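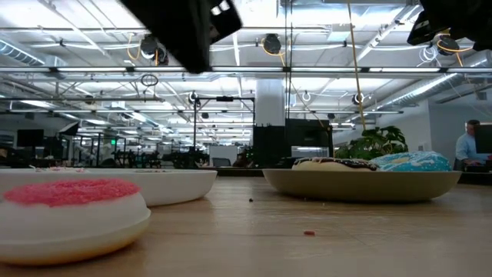
1. Purpose of the visit

The visit to the Neritz open day on Saturday, June 7, 2025 forms part of the coursework for the Automation in Practice module. The group was asked to observe one robot task at close range and to report on the layout of the workspace, the choice of objects and the limits of what a visitor can judge from such a demonstration. This report covers the tabletop sorting station. The conveyor station is covered separately by Iason Makris.

2. Workspace

The station is one wooden table in a large open-plan office. Two robot arms reach in over the table. There is no partition between the station and the desks behind it, and staff carried on with their own work throughout the day. Lighting is from long fluorescent fittings under an exposed ceiling. Our guide, Magdalini Lambrakis, stated that the lights are kept at one setting during recording, as changes in shadow affect the results.

3. Objects

The objects are toy donuts and two shallow bowls, one white and one beige. The donuts differ mainly in their topping: one pink to red, one white with dark drizzle, one light blue with sprinkles. The frosting on the first has a rough, grainy texture, while its body is smooth. We consider this relevant to gripping, as the contact surface changes with the height at which the fingers close. The bowls are low, so a donut placed inside still shows above the rim.
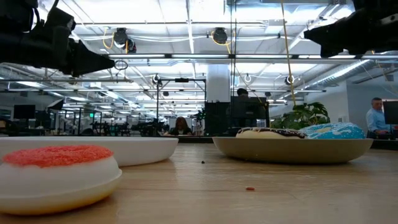 Figure 2. Both arms over the table, with two donuts in the beige bowl and one on the wood.

4. Notes on the task

Each run is limited to 35 seconds. We were told that the station had logged 2,223 runs since December, and that 16 object layouts are in use. The success rate was not given to visitors. Where two donuts share a bowl they can overlap from a low viewpoint, and we found it hard to judge the gap between them from table height. A second viewpoint from overhead would be needed to measure it.

5. Further work

The group will repeat the layout at Volcombe with the small teaching arm and foam rings of similar shape. Grip height will be the only variable. Results will be added as Appendix B.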